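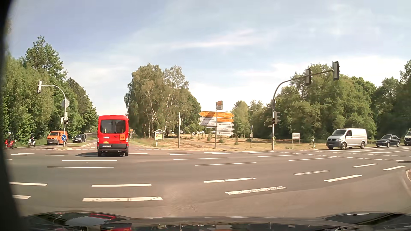
Stellby has worked on driver assistance and automated driving since January 2012. Hanna Brzozowska and Safta Dobre started the firm in a rented garage, and it now employs 70 people. Our lane-following software, Kilano, is tested on ordinary roads as well as on our own track.

Once a year we open the doors. Visitors look round the workshop, sit in on a talk and then ride along on the public road – junctions, country lanes and all. A trained driver is at the wheel throughout.

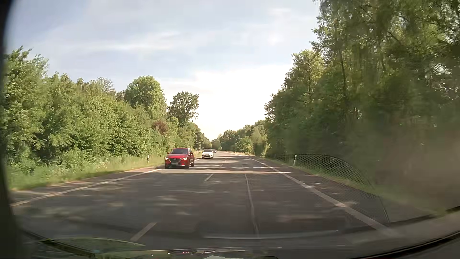
The ride takes in traffic lights and a stretch through the woods, where shade and oncoming cars give the software plenty to deal with. Afterwards Safta goes through the recordings with each group and takes questions.

School parties are welcome from year 7 upwards. Please book through the Stellby front desk.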